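Search this site Search

# Clurnska: tabletop clearing set

Clurnska is a small collection about putting light trash into an open bin on a table. It was put together in Atstead in March and covers paper items only.

## Contents

- 414 clips, each showing one item
- 5 item types: tissue, napkin, paper strip, receipt, folded note
- 200 clips use the Flisby bin, the rest use other containers
- 11 clips have no item and are kept for background

## Item notes

Tissues were crumpled by hand and reused until they tore. Receipts were blank on both sides. Bins were wiped before each session, but older ones have scratches.

## Labels

`item`, `container`, `result`. The result is `in`, `out` or `rim`. Use `rim` when paper is touching the edge or side of the container and has not dropped inside.

## Samples

Pink bin, brown tabletop, white paper item:

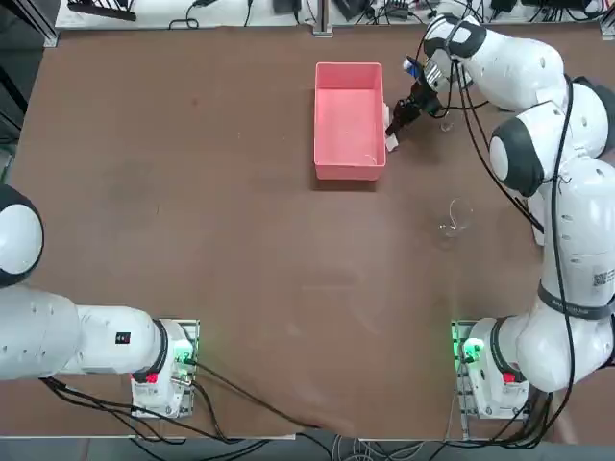
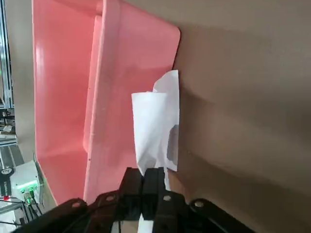
## Comments

Živković: I would split `rim` in two. Paper hanging over the edge and paper flat against the outside wall are different problems when you clear a table, and my counts come out wrong with them merged.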